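Handout 4: Small Tables (surfaces, legs, and how not to wreck either)

We use cookies to remember your settings and count visits. Accept all | Manage preferences

Okay, so last time we did chairs and I talked too long, and we never got to tables. I'm writing most of it down so we can spend the class with our hands on things. Bring a soft cloth and, if you own one, a small light table you don't love too much!

First, what I mean by a small table. Anything one person can pick up and carry through a doorway without thinking about it. Card tables, side tables, those folding ones you pull out when more people show up for dinner than you planned (my whole December, basically). They get treated worse than any other furniture in the house. We stand on them, we paint on them, we drag them across tile by one corner. Please don't drag them.

Start with the floor. Stone and tile look flat and often aren't, and a light table will tell you right away. Set it down, press on one corner, then the opposite one. If it rocks, turn the table a quarter turn and try again before you blame the legs. Leonilde Abreu, who taught this course before me, made us do that with our eyes shut so we'd listen for the click. I still do it at home and my kids think I've lost my mind.

Then the legs. Crossed folding legs are clever and they save a ton of space, but everything depends on the place where they meet. Too tight and you'll fight it each time you open the table. Too loose and the top sways when you lean on it, and you end up with soup in your lap. Snug it up, open and close it a couple of times, then check again. I'd pick a screwdriver over a drill for this — you want to feel when it stops. 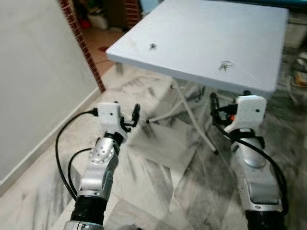

Now the top, and white tops in particular, since half of you asked. White shows everything. A mark you'd never notice on a dark table will bother you from across the room, and the temptation is to go straight in with something rough. Slow down and figure out what kind of mark it is. Run a fingernail over it very lightly. If your nail glides across, it's probably sitting on the surface, and a damp cloth with a drop of dish soap may be all you need. If your nail catches, you've got a scratch, and scrubbing will only give it a dull patch to live in.

For scuffs that won't budge, I use very fine paper. I start at 800 grit and finish at 2000, wet, with hardly any pressure, and ONLY on a painted top that I'm ready to repaint if it goes wrong. Try it on the underside first. Hélder Paiva and I disagree about this (he'd skip the 800 completely) and you're welcome to take his side, he's usually more patient than I am.

A word about buying. Somebody will ask me whether the Ullby is better than the Fletura, and my answer is that I'd want to open and close both before I said a thing. Go to the store, crouch down, look underneath. The people at Torres will let you fold and unfold all afternoon if you ask nicely. The secondhand place over in Vendville is good too — just check the joints before you fall in love with the top.

For next time: pick one table, do the rocking test in 2 different rooms, and write down what you found. Then draw the underside from memory and go compare it with the real thing. Mine was terrible the first time I tried it. Bring the drawing anyway, and bring your questions about shelves, which we're starting after the break.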